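Atanitz cholera outbreak

The Atanitz cholera outbreak was an epidemic of waterborne disease in the river town of Atanitz and the neighboring district of Lukport. It lasted seven weeks and produced 2286 suspected cases, of which 177 were confirmed by laboratory culture.

Background

Atanitz draws its piped water from shallow wells on the east bank. Flooding in August damaged the main intake and put two chlorination stations out of service. Households in the lower town turned to river water and private tanks. Lukport, which has a separate supply, was affected later, mainly through travel to the weekly market.

Course

The first patients were admitted to the district hospital with acute watery diarrhea and severe dehydration. Stool samples were sent to the regional laboratory at Achterberg, where Vibrio cholerae O1 was isolated. Cases peaked in the third week. Most patients were treated with oral rehydration solution, and intravenous fluids were reserved for those in shock or unable to drink.

Food and household storage

Investigators compared the homes of patients with nearby homes that had no illness. Stored drinking water was strongly linked to infection. Cooked food kept at room temperature showed a weaker link, and refrigerated food showed none.

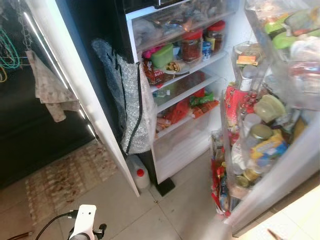
Open household refrigerator with packed shelves.

Power cuts complicated the analysis, as many refrigerators in the lower town ran for only part of the day. The survey team, led by epidemiologist Katalin Medve, recorded hours of supply for each home and treated this as a separate variable.

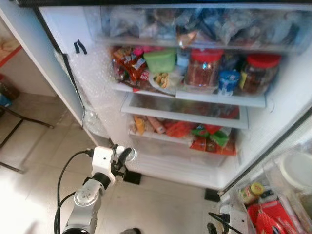 The adjusted results left the main finding unchanged. Homes using untreated tank water had 3 times the odds of illness of homes using boiled water.

Response

Chlorine tablets were handed out at schools and clinics, and tanker deliveries began in the second week. The relief agency Cedovent ran a treatment center beside the hospital until admissions fell. An oral vaccination campaign was planned for both districts but was carried out only in Lukport, owing to limited supply.

See also

Oral rehydration therapy
Water chlorination
Waterborne diseases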